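Speaker notes: Coffee corners that people keep using
Henbridge, main room

Slide 1. Welcome. Say who the talk is for: anyone who looks after a shared kitchen or a break table. Questions at the end.

Slide 2. Where the numbers come from. Skoltico kept a tally of capsules for one month. 610 in total, 356 of them before lunch. Pause here so people can write it down.

Slide 3. Complaints. Three came up again and again: no clean cups, full drip tray, nobody knows where the capsules are kept. Ask for a show of hands on the drip tray.

Slide 4. Layout. Leave this one up while talking.
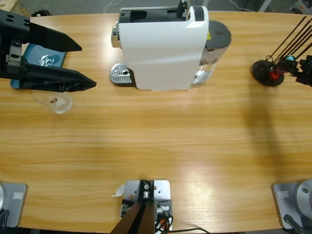 Henbridge, 20/01/2019

Capsule machine near the back of the long wooden table, capsule stand to one side of it. Point out the red capsule and the blue one on the rods. Small clear cup, teal tray. Mention the water tank and its round black lid: leave enough space to lift it off for filling.

Slide 5. Cleaning. Empty the drip tray at 8 and again after lunch. Wipe the table under the machine too.

Slide 6. Next session is in February at Muñoz. Sign-up sheet is by the door.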